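2 October 2026, open day at Skeltlow, bench notes

Writing this up while my feet still hurt. We had the doors open from after lunch and the sign-in sheet ended up at 419 names, which beats what Magdy guessed and loses me a coffee to Ettore (he said over 400, I said no way).

Setup first, for whoever does the December one. Both arms on the light table, blue pad clipped down, divider up behind so people don't wander in back there. I wanted the pad pulled tighter than last time and it took a few tries, the near side always wants to creep. Ettore Barbieri did the talking, I drove, Magdy Hajji sat with the laptop and watched the logs. The Boyer people came early and stood right at the front, lots of good questions about wrist torque that I mostly passed along to Magdy!

The demo was the two-cup one. Each arm goes out, takes its own cup, holds it, and puts it back down on the pad. Sounds like nothing when you write it out, but folks love it, and the kids pick a side right away and root for it. 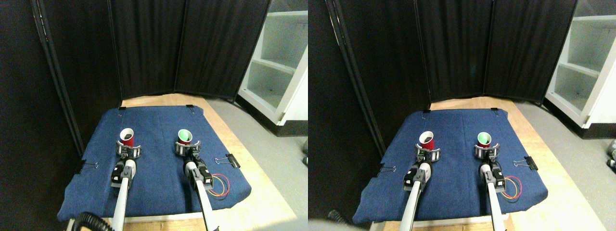

Two-cup demo, both grippers on their cups. Left and right views.

Good stuff: the grip force cap we set last week felt right to me, no crushed rims that I saw. I also like having the two cups look different on the inside, it makes it way easier to say "watch the green one" to a crowd.

Less good: the left arm came in a touch late on maybe one run out of ten. You wouldn't notice unless you'd been staring at it all month. Magdy thinks it's the Horkotus driver waiting on a timeout, and the log has a gap of some 2000 ms in the worst case. He saved run 463 so we can replay it. I think it could also be me hitting start before the home pose had settled, so let's not blame the driver until we've looked.

Also the loose red and yellow wires on the right side of the pad. They need a tie or a sleeve before the next one, I kept eyeing them every time the right arm moved.

A lady from Prolideck asked if we could do pouring. Ettore said "sure, someday" with a very straight face. I'd love to try it, but with water and a tray, and after hours!

To do:
replay 463 with Magdy
wire sleeve, right side
longer settle time before start, try 2 seconds
email Boyer the wrist numbers
buy Ettore his coffee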